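4.3 Checking the simulated cell before a run

1. Load the desk layout and wait until all objects have settled.
2. Move the gripper to the mug and bring one finger inside the rim. A mug lying on its side is an accepted starting position. 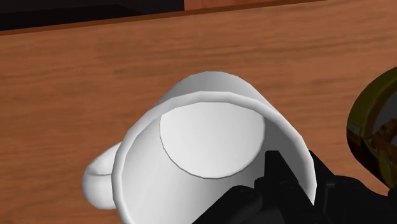

Chiu, 22 June

3. Hold contact for two seconds. If the finger passes through the wall of the mug, stop the run and reload the collision model.

Caution: do not change the gripper force while contact is held.

4. Raise the arm clear of the desk and inspect the wrist, including the black ring at the gripper mount. 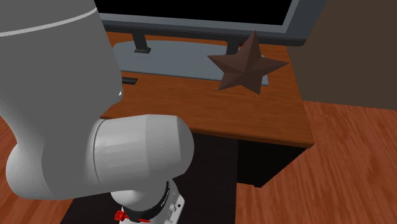 5. Save the joint values under a new name. Files larger than 290 MB must be divided before they are sent to Tsung-han Ho.

Note: repeat this check every March.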